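Print | E-mail

Dec 6, 2025

I met Nilmini Kumarasinghe at her kitchen table in Isholm, and before I'd even found my pen she had poured me a cup of tea and told me I was holding the cup wrong. She has been tuning pianos since she was 19, so I guess she's used to fixing things.

"People call me when the dog starts howling," she said. "By then it's been five years and half the strings are flat."

Her route runs from Isholm out to Teltville, 105 miles if she does the whole loop, and she does it in a station wagon with a back seat full of felt. I asked which piano she liked best. She didn't even stop to think – it's the old upright in the Dewan Hall in Sirnville, which has two cracked keys and a smell of oranges.

"It's a terrible piano," she told me, laughing. "But it wants to be played. Some of the expensive ones just sit there and sulk."

I told her about my grandmother's spinet (sold in June, and I still feel bad about it) and she wanted to know everything, the maker, the wood, whether it had stood near a radiator. It had. She winced.

She learned by ear, listening for the beats between two strings that don't quite agree, a slow wah-wah-wah that gets slower until it's gone. She made me try it on her own piano. I turned the lever much too far and she had to take it away from me!

"Small moves," she said. "Your arm wants to do too much. Hardly anything, and then listen."
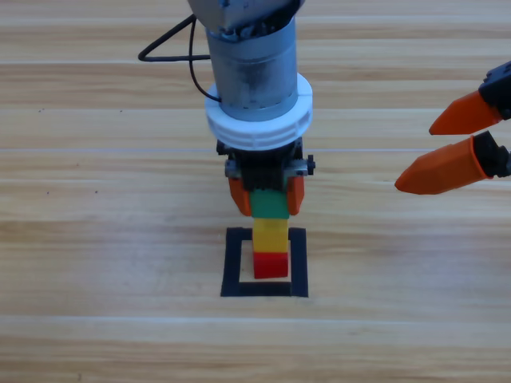 Tanvir Matubbar remembers getting the same advice on his first day with her, and said he spent most of that winter on a single octave, going home with a sore wrist and hearing wah-wah-wah in the refrigerator. He does the Teltville churches by himself now. Nilmini kept Sirnville.

"He can have the rest when I'm done," she said, and topped up my tea. "Not the upright, though."

Print | E-mail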